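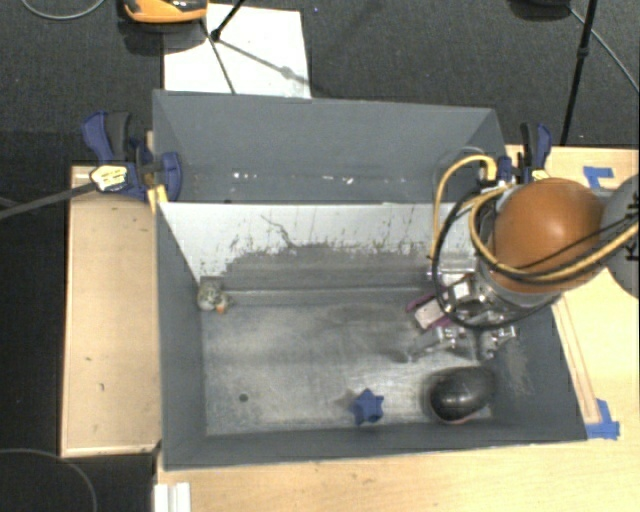
# Does a Big Bin Make You Tidy?

Grown-ups love bins. Give a grown-up a messy floor and sooner or later they'll say, "What we need is a big bin for all this." Then a big bin arrives, the toys go in, and everyone says how tidy it looks.

But is it tidy? Let's be fussy about this and check.

## What does "tidy" mean?

If tidy means "I can't see any toys on the carpet," then yes, a bin works. So does a blanket thrown over the top of them. So does pushing everything under the bed. Most people wouldn't call that tidy.

Let's try a stricter meaning. A thing is tidy if it has a place and you can find it when you want it. Now the big bin has to work harder.

## The trouble with one big bin

Think of a bin with only a few things in it, such as a blue star, a shiny black thing shaped like an egg, and a small speckled toy in the back corner. You look in and see the star right away. You reach in and take it. Easy!

Now pour in 93 more toys. Where is the star? It could be on top. It could be at the bottom under a heavy truck. The only way to know is to dig, and when you dig, toys come out onto the floor. The bin was supposed to stop that.

People who sell storage like to talk about how much a bin will hold. The Bresten toy catalog has one for "up to 700 small toys." Maybe it does hold 700. We'd like to know how long it takes to find number 689.

## Do bright colors help?

You may have heard that bright toys are easier to find. This is partly true. A blue star on a gray floor stands out because blue and gray look different. A toy that is grayish green is harder to pick out, because it's closer to the color behind it. Your eyes notice edges where one color stops and another begins.

But color only helps if the toy is showing. A bright star at the bottom of a pile is just as hidden as a dull one.

Shiny things can fool you, too. Light bounces off them and makes little bright spots. A shiny metal floor does the same thing, so a small shiny toy lying on it can be tricky to see from some sides. Walk around to the other side and look again.

## Are scratches a bad sign?

Some people see a scratched, scuffed bin and say it's worn out. Be careful with that one. Scratches on the surface tell you that something rubbed or bumped it. They don't tell you what did it, or when. And a bin with scratches can hold toys as well as a smooth one.

A crack that goes all the way through is different, and so is a sharp edge. Show those to a grown-up.

## Test it yourself

Don't just believe us. You'll need a bin, a helper, a clock and lots of small toys.

1. Put four toys in the bin. Close your eyes while your helper moves them around.
2. Have your helper name one toy. Time how long you take to find it.
3. Add ten more toys, mix them up, and do it again.
4. Keep adding ten until you're tired of it.
5. Now sort the same toys into three or four small boxes and try again.

Try each step more than once. One quick find might only be luck.

Did the small boxes win? They might not! Sorting takes time too, and if you spend ages doing it to save two seconds later, the big bin may suit you better. Write down your times before you decide.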